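Search this site Go

Sorting groceries with the Flutden robotics club

I dropped in on the Flutden after-school club one arvo in June, and I'd barely put my bag down before the team captain was talking at me. 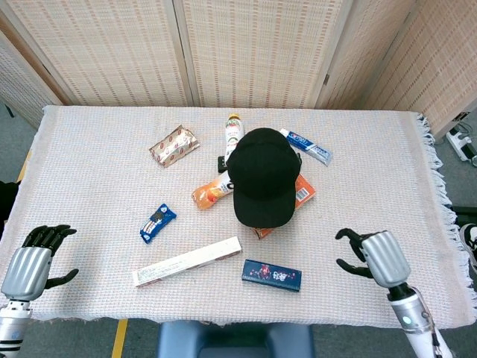

"We started with 12 members and now it's 22," she told me, grinning. Their project is called Kamel, and the goal is packing a shopping bag without squashing anything. Soft wrappers are the worst, apparently - "you grab too hard and it's crumbs!"

I asked what she'd change. "More practice runs. We've logged 423 and I'd like double." The regional comp is six weeks off (she's nervous, I could tell), and I'll be there cheering!

Comments

Mamix: Go Flutden!!

Uvora: My son wants to join, is there a waiting list?

Contact us | Copyright Flutden Community News | Back to top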